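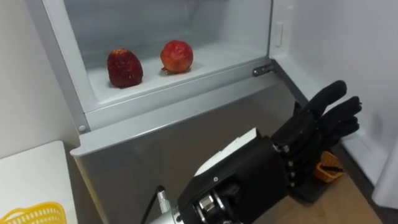
*Fridge task, right hand near the open upper compartment, two pieces of fruit on the ledge.*

**Minutes, Mirkura arm and hand group, Monday, 2:00 p.m.**

**1. Last meeting**
Minutes accepted with one fix: the Prereo firmware note belongs under item 4.

**2. Hand stall on the fridge task**
Main item, and a really good discussion! During the fruit runs the right hand stopped answering grip commands while the arm kept moving. The arm carried on to its next waypoint with the fingers wherever they happened to be. No one was hurt and nothing broke, but we are treating it as a safety matter.

The logs cover 1,447 attempts. The hand dropped off the bus in 291 of them, far more than any of us expected, and almost always with the wrist rolled past its usual range. That's a lovely clear pattern to have. Bench tests with the wrist held straight gave 300 clean cycles in a row.

Best guess is strain on the cable at the wrist connector. The other idea, a timeout in the Prereo driver, isn't ruled out. It was pointed out that both could be true, and the group agreed to test them separately.

**3. Why the arm didn't stop**
The watchdog checks the arm controller and never looks at the hand. Everyone was glad to find this now. Agreed:

- Losing the hand signal triggers a full stop, same as losing the arm.
- No reaching into the fridge to move fruit until the stop light is on.
- Wrist roll limited in software until the new cable is fitted.

There was some back and forth about the wrist limit, as it makes the back of the compartment harder to reach. It stays for now.

**4. Parts and firmware**
Bromovlow can send a longer cable with a strain relief boot. Two to be ordered. The Prereo update waits until the cable test is done, so we don't change two things at once.

**5. Other business**
The Mac Giolla visit moves to June. They'd like to see the fridge task, and we'd love to show it with the new stop working.

Next meeting same time, in the lab. Closed 2:50 p.m.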